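Cords, plugs and power strips: questions we keep getting

Updated 24 December 2016. Ask for Umesh Sandhu if yours isn't here.

Can I plug one power strip into another?
No. Please don't. One strip, one wall outlet. If you're short on sockets get a longer strip.

How do I sort a pile of mixed cords?
Clear a table first, a big one. Everything out of the drawer. Strips in the middle, adapters next to them, loose cords pushed to the sides. Then untangle one at a time, starting from the plug end. Don't pull.

Orange strip, white strip with blue sockets, teal adapters, loose cords:

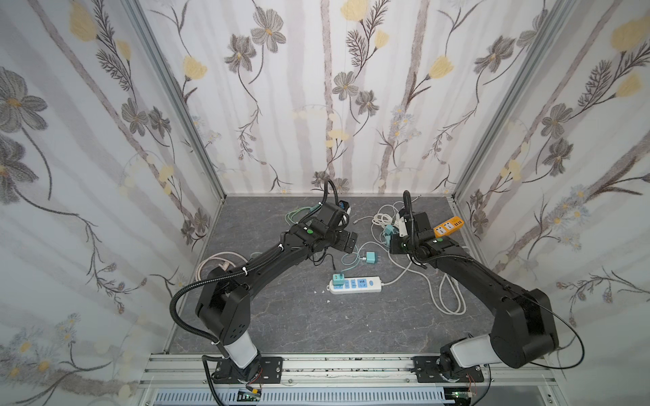
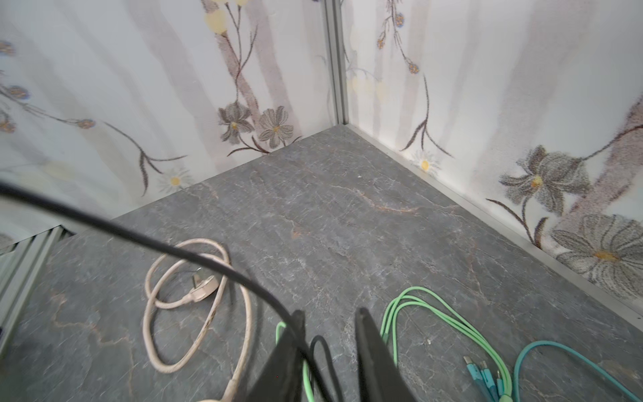 How tight should I coil?
Loose. Loops as wide as your hand, or a bit more. Tight wraps crack the jacket near the plug and then you're buying a new one. Velcro tie, not a rubber band, they go sticky.

Do I take adapters off before storing?
Yes, unless it always lives on that strip. Seperate bag, label it.

What do I write on the label?
What it belongs to and how long it is. "Lamp, 7 ft" is plenty.

Will the Hesta bins fit a full-size strip?
Large one yes. Small one only if the strip is short, measure first. Clamine lids fit both sizes.

When should I throw a cord out?
Bent prongs, scorch marks, any bare wire, a plug that wobbles. Don't tape it. Old cords go in the e-waste box at the Gritura counter, open since September, no charge for up to 3 bags.

Can I drop off batteries too?
Not in the same box pls. Ask at the desk.

Do you sell single adapters?
Sometimes. Call ahead, stock changes alot.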